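Raum vier

Kevser Canpolat hatte den Raum für Montag um 19 Uhr gebucht, weil montags der Preis niedriger war. Vondo lag über einer Reifenhandlung am Rand von Sikberg. Man ging eine Außentreppe hinauf und klingelte. Lucyna Borkowska öffnete, sammelte die Telefone ein und legte sie in ein Fach mit Schloss.

»Ihr habt 82 Minuten«, sagte sie. »Der Raum heißt Die Post von Karakaya. Wer Hilfe braucht, drückt den Knopf neben der Tür. Einmal drücken genügt.«

»Warum 82?«, fragte Yavuz Demirtaş.

»Das steht so im Drehbuch.«

Dann schloss sie ab.

Sie waren in einem Postamt. Es gab einen Schalter, eine Wand mit Fächern und einen Stempel an einer Kette. Auf dem Schalter lag ein Brief ohne Absender. Darin stand, der Postmeister von Karakaya habe am letzten Abend ein einziges Paket nicht ausgeliefert, und wer es finde, dürfe gehen.

İlker Dağdelen ging sofort an die Fächer. Sakda Tanasarn las den Brief noch einmal und dann die Rückseite, auf der nichts stand. Kevser probierte den Stempel aus. Er druckte eine 93.

»Fach 93«, sagte İlker.

»So viele gibt es nicht«, sagte Sakda.

Sie suchten trotzdem. Yavuz kroch unter den Schalter und fand einen Schlüssel, der mit Klebeband befestigt war. Der Schlüssel passte in die Schublade, und in der Schublade lag eine Liste mit Gewichten. Neben jedem Gewicht stand ein Name. Hinter einem der Namen, Wustetti, war mit Bleistift ein Kreuz gemacht.

»93 Gramm«, sagte Kevser. »Es ist das Porto. Wo ist die Waage?«

Die Waage stand im Regal hinter den Formularen. Sie legten darauf, was sie hatten: den Schlüssel, den Brief, zwei Gewichte aus Messing. Bei 93 klickte es in der Wand, und neben den Fächern ging eine Klappe auf. Dahinter lag ein zweiter Raum, niedriger als der erste, in dem die Pakete sortiert worden waren.

Yavuz sah auf die Uhr. Eine Stunde war weg. Er drückte den Knopf, ohne die anderen zu fragen.

»Ja?«, sagte Lucyna aus dem Lautsprecher.

»Sind wir gut in der Zeit?«

»Das ist keine Frage zum Rätsel.«

İlker hatte inzwischen die Adresse von Wustetti gefunden. Sie stand auf einem Sack, vier Zeilen untereinander, und die Anfangsbuchstaben ergaben HIER. Der Sack war leer, aber er war schwer. Sakda trennte den Boden auf. Im Futter steckte das Paket, flach wie ein Buch, und darin lag ein Türgriff.

Kevser schraubte ihn an die Tür. Sie kamen mit drei Minuten Rest hinaus. Auf dem Gang brannte das gewöhnliche Licht, und unten bei den Reifen lief ein Radio.

Lucyna gab ihnen die Telefone zurück. İlker wollte wissen, was in dem Sack gewesen war, bevor der Postmeister den Griff hineingetan hatte. Das stehe nicht im Drehbuch, sagte sie.
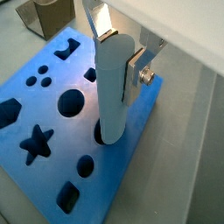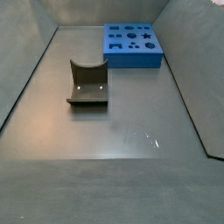
Sakda fand später auf der Treppe, man hätte den Sack gleich am Anfang wiegen müssen, dann wäre ihnen das Fach mit der 93 erspart geblieben, und beim nächsten Mal solle bitte jemand anders unter den Schalter sehen als Yavuz, der dafür viel zu lange gebraucht habe.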